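Ostus 150-style white work table: four months of leaning on it

Posted Tue 16 June in Furniture

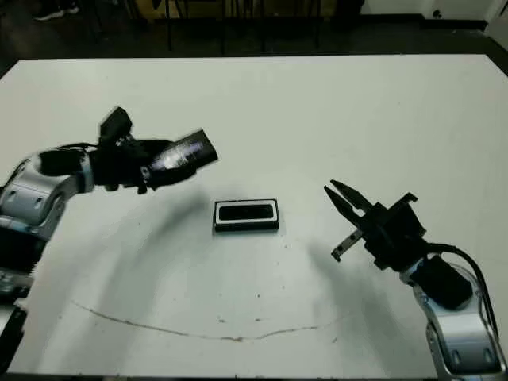

The white top, matt finish, with a small black rectangular thing in the middle.

I did not set out to have opinions about a table. I wanted a flat surface at a sensible height that would hold things up, which the human race has been managing for a good 3,000 years, and I assumed any shop could sell me one. Three returned tables later I ordered the big white one from Ostus, and it has stayed.

Price first. Mine was 405 pounds delivered, plus 40 for the two-man service, who took it as far as the front step and wished me well. There is a smaller one for less, but if you have the room, get the large. A small white table fills up by Wednesday.

Assembly took me 76 minutes, including a long spell with one leg on backwards. The instructions have no words at all, only a cheerful bald figure who never once looks worried. The bolts are decent and the Allen key supplied is made of something like cheese, so use your own.

The top is the reason to buy it. It's properly matt, and that matters more than I expected. My previous table, a Brovovetti, was a gloss white that threw every ceiling light straight back in your eyes and made an afternoon of sorting cables feel like skiing. On this one the glare stays where it belongs, on phones and other shiny black objects. The surface itself just sits there looking like paper.

It is also very good for finding things. Put something small and dark down on it and you can spot it from the doorway. I have lost no screws since February, though I have lost several to the carpet, which Ostus can't be blamed for.

Now the grumbles. White shows everything. Pencil, tea, the grey smudge from a newspaper, the ghost of a felt tip that was meant to be washable. Most of it comes off with a damp cloth and a bit of washing-up liquid. The felt tip has moved in for good. I tried the Chaturvedi surface cleaner people recommend and it did the same job as the washing-up liquid, only smelling of pears.

The edges are a touch sharp if you rest your forearms on them all day. And it's heavy - moving it to hoover needs a second person or a strong sense of grievance.

I did look at the Clarkuvow, which is cheaper and comes with a drawer. The drawer stuck in the showroom, with a salesman pulling it, so I left them to it.

Four stars. It loses one for the step.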